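Home | Kitchen | Workshop | Garden | Tips by Post

Taping out a bench for the Trovex arm

I've had the Trovex bench arm from Ostness since March and I still grin when it picks something up! It's a lovely bit of kit for small tidying jobs, and the tips below should save you an evening or two.

Mark the bench in big squares with blue masking tape before you teach it anything. Low-tack tape peels off cleanly, and wobbly lines are fine (mine are shocking). Keep one spot for the tool tray and put the tray back there every time.

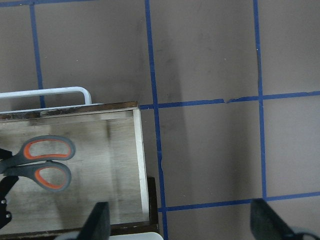
Tool tray and scissors, with the taped squares alongside.

Scissors go in with the handles pointing towards the middle of the bench. Chunky rubbery loops are much easier for the gripper than thin metal ones, so raid the kitchen drawer if you must.

Set the speed to 60 while you're learning. Wipe the fingers with a damp cloth, let them dry, and check the tray hasn't crept over its line – old wooden ones do slide about a bit.

Gianni Ruggiero

Print this page | E-mail this tip

Contact us | Copyright Rizzi Household Pages | Back to top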